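About Tamomness

Tamomness records examples of robot arms doing bench work, so that learning systems have something real to learn from. We are a small company in Cloviswood with three work cells and a parts store full of used office computers.

Most of our current work is on desktop computers. An operator guides the arm through a short task inside an open case, such as approaching a socket or reaching for a slot, and we save the arm's movements together with the video from each camera.

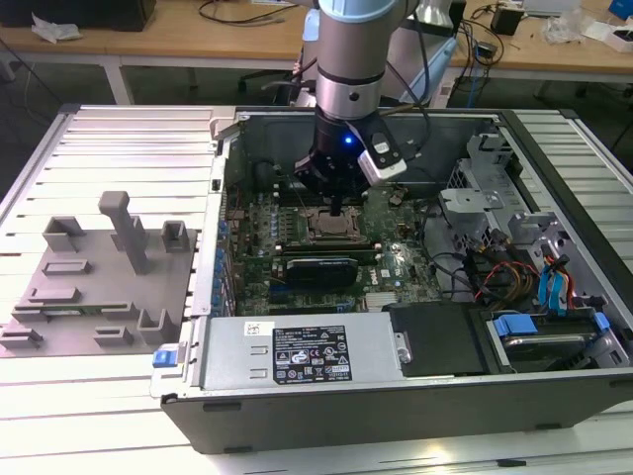 Each example runs for up to 30 seconds. Failed attempts are kept and labeled as failed - our customers ask for them. The set we call Rivell now holds 2685 examples, all checked by a second person before release.

We record from a fixed camera and from one at the wrist. The wrist view is often blurred or too bright, and we leave it that way. A system trained only on clean pictures tends to do poorly on a real bench.
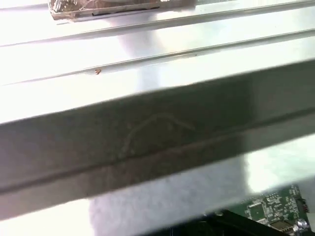

Photo: Tamomness / Morris cell, wrist camera

Morris is our oldest cell and still the busiest. Companies and university labs can book time on it, or send us a task and the parts and have our operators do the recording. Bookings for the spring open in December. Please write to the office with a short outline of the task.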